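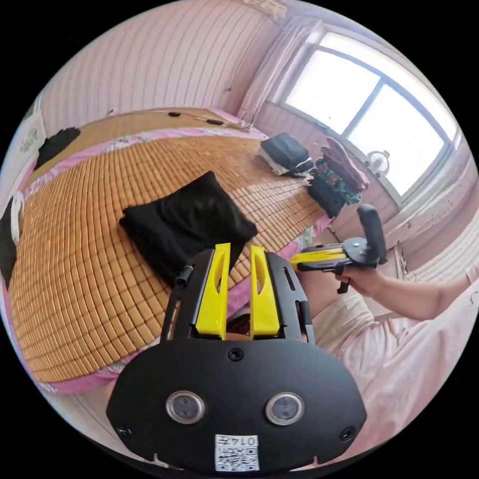

ホーム > 授業資料 > ロボット学習特論 > 講義ノート
カテゴリ:模倣学習/データ収集

第3回講義ノート 手持ちグリッパによる教示データの収集と方策学習

担当:Aniela Makowska
演習担当:Wahyudi Subramaniam

1. 本講の位置づけ

前回は、遠隔操作によって実機を動かし、その軌道を教示データとして記録する方法を扱った。本講では、人がグリッパを直接手に持って作業を行い、手先に固定した広角カメラの映像から方策を学習する方法を取り上げる。対象とする作業は、寝室における布類の取り扱いである。

布は把持するたびに形が変わり、状態を少数の変数で表すことが難しい。また、家庭の寝具や衣類は色柄も重なり方も一様でなく、実験室の机上で集めたデータのみでは、学習した方策が他の部屋で働かないことが多い。実機を搬入せずに居住空間で教示を行える点が、手持ち方式を採用する主な理由である。

2. 観測の構成

手先カメラはグリッパと一体で動くため、二本の指は画像中のほぼ一定の位置に現れる。このことから次の性質が導かれる。

(1) 指と対象物の相対的な位置関係が、画像上に直接現れる。
(2) 指の開き幅を画像から推定できる。指先の色を背景と区別しやすいものにしておくと、推定は安定する。
(3) 人の体や腕が写る範囲は、実機で実行する際には存在しない。学習時と実行時の分布の差として扱う必要がある。

魚眼レンズの像では、直線である寝台の縁や壁の縞が弧を描く。歪みを補正して透視投影に直すと、周辺部が大きく引き伸ばされ、有効な画素が失われる。本講で扱う手法では補正を行わず、円形の有効領域をそのまま符号化器に入力する。円の外側の黒い領域は情報を持たないため、切り出しの際に円の中心がずれないよう注意すること。

両手で作業する場合は、左右それぞれの装置が独立した画像列を出力する。一方のカメラの視野に他方の装置が入ることがあり、両手の相対姿勢を確かめる手がかりとなる。ただし、視野に入らない時間も長いため、相対姿勢の推定をこれのみに頼ることはできない。

3. 軌道の復元と行動の表現

装置の姿勢は、画像列と慣性計測の値を併用した自己位置推定によって復元する。時刻 t における手先姿勢を T(t) とするとき、行動は絶対座標では与えず、現在の手先から見た相対姿勢

 A(t, k) = T(t)^(-1) T(t + k)

の列として与える。部屋ごとに原点の定め方が異なっていても、この表現であれば同一の方策に入力できる。

寝室での収録では、窓からの光で画像の一部が白く飛び、特徴点が得られなくなる場合がある。反対に、細かな繰り返し模様をもつ敷物は特徴点を多く与えるものの、隣り合う模様どうしの誤対応を招きやすい。いずれの場合も、再投影誤差と慣性計測の残差を併せて確認し、基準を満たさない区間は学習から除外する。

4. 収録と学習の例

演習では、Flukurov 実験室で整備したデータ集合 Nirnbridge を使用する。布の把持、移動、折り畳みの三種の作業について、600 本の教示列を収めたものである。収録は 8 月に行った。このうち 40 本は評価用として分けてあり、学習に用いてはならない。

方策には拡散モデルに基づく生成器を用い、直近 2 時刻の観測から将来の行動列を出力する。学習の手順は以下のとおりである。

a. 教示列を同期させ、欠落のある区間を除く。
b. 姿勢と開き幅から相対行動列を作成する。
c. 画像に明るさの変動を加え、符号化器と生成器を同時に学習する。
d. 評価用の列で行動誤差を算出し、作業の種類ごとに記録する。

行動誤差が小さいことは、実機での成功を保証しない。布の作業では、指先がわずかに高い位置で閉じるだけで把持に失敗するが、この差は平均誤差にほとんど反映されない。把持の瞬間の前後を取り出し、高さ方向の誤差を別に集計すること。

5. 既知の問題

黒い布を対象とする場合、露出が窓の明るさに引かれ、布の皺や縁が判別しにくくなる。Kolář 型の露出補正を加えた条件では縁の検出が改善したが、姿勢推定に用いる特徴点の数は減少した。両者の兼ね合いについては、演習で各自確認されたい。

また、人は無意識に手首を返して作業を行うため、復元した軌道が実機の可動範囲を外れることがある。変換プログラム Plamico は、各時刻の逆運動学を解き、解が存在しない列に印を付ける。印の付いた列を一律に捨てると、折り畳みの終盤の動作が不足する。

6. 演習課題

(一) 歪み補正の有無により、把持直前の行動誤差がどのように変わるかを比較し、図を付して報告せよ。
(二) 相対行動表現を絶対座標の表現に置き換えて学習し、未知の部屋での誤差を述べよ。
(三) 人の腕が写る領域を覆い隠した場合の影響を調べよ。覆う範囲の定め方も明記すること。

提出期限は 10月3日 とする。提出先は演習担当とし、学習に用いた設定ファイルを添付すること。

シェア 3 コメント 2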